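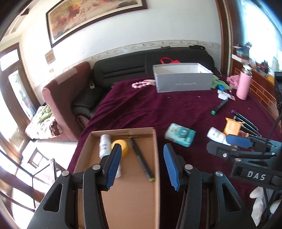
Home | Catalog | Authors | Help | Contact

Print this page | E-mail this page

4.2 Adding a Book Preview to a Lastum Title Page

The title must have a saved record before a preview can be attached.

1. Open the record and select Preview.
2. Upload the interior file as a PDF. Do not include the cover.
3. Enter the first and last preview pages. The limit is 16 pages, or 11 for poetry and picture books.
4. Paste the book summary into the Blurb field. Text past 170 characters is folded behind a "more" link.
5. Select Build. Wait for the status to read Ready.

Note: Front matter counts toward the page limit - blank pages do not.

Caution: Replacing the interior file deletes all reader notes on the old preview. Export them first.

If error 2176 appears, the fonts are not embedded. Export the PDF again and repeat step 2.

Section editor: Walter Bermúdez

Related topics
4.1 Creating a title record
4.3 Reader problem reports
5.1 Anthologies with several authors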